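Recording Demonstrations in Simulation: A Walkthrough for the Impatient

Filed under Tutorials – Muvley workbench notes
25 April 2020

Most people who come to Muvley want to train something by lunchtime. By the second coffee they find out that training is the short part. The long part is sitting at a keyboard, steering an arm toward a cube, missing, and doing it again with slightly worse posture. This page covers the long part.

You will need the simulator installed, the Hiltus input bridge running, and a controller with two sticks. A mouse will do in a pinch, in the way that a spoon will dig a swimming pool.

Step 1. Write the task down first

Use one sentence, in plain words, and save it in the task file before you record anything. Ours reads "pick up the red cube and put it next to the purple one." If you leave the sentence for later, you will end up with a folder of episodes in which the arm does something confident and you no longer remember what.

Decide now what counts as next to. We settled on a gap of 2 cm or less, after a debate that took longer than the recordings.

Step 2. Set up the table

Load the base layout and turn on placement shuffling for the cubes. Leave the extra colors in. A policy that has only ever met the cube it is supposed to grab has learned to grab cubes, and will be very pleased with itself until you add another.

Keep the patterned surface on too. I used to switch it off for a nice clean gray, and the result was a model that behaved beautifully on gray and fell to pieces over a stripe. The same goes for shadows. They cost a little rendering time and they are worth it.

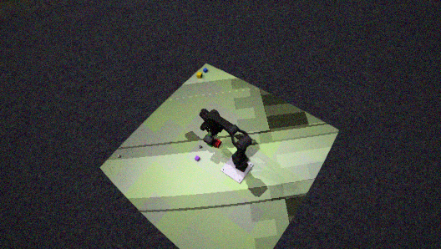
Run the shuffle a few times without recording and watch where the cubes end up. If one keeps spawning out of reach, shrink the placement area in the layout file. Do this before you start. Changing it halfway gives you two datasets wearing one name.

Step 3. Record

Press the record key, wait a beat, then move. Take the approach in one smooth go if you can. When you overshoot, correct it and carry on – a recovery is useful to the learner, and your pride isn't stored in the log. What you should throw away are the episodes where you stopped to answer a message. The arm hovering for half a minute will be studied as carefully as everything else, and you will get a policy that hovers.

Close the gripper fully before lifting. Release, back off, then press stop. If you stop while the fingers are still closed, the learner never sees a letting go, and it will hang on to that cube like a toddler with a cookie.

Do 18 episodes in a sitting, then take a break. Past that my grasps get sloppy, and sloppy grasps are very easy to learn.

Step 4. Review before you export

Play everything back in Mastska at double speed. Mark each episode keep or drop. There is a third button labeled "maybe," and I would like you to pretend it isn't there. My first set from last October still has six maybes in it, and they are no closer to a decision.

Check that the task sentence matches what happens on screen. Check that the gripper channel changes at all; if it is a flat line, the bridge lost the trigger and you have recorded a very expensive mime.

Step 5. Export

Choose the Hollis format, tick "include camera streams," and pick a folder name with the task in it. "Final" is not a task. Neither is "final2."

If the export hangs on the last episode, close the playback window and try again. The fix for this is on the list, a bit below the fix for the list.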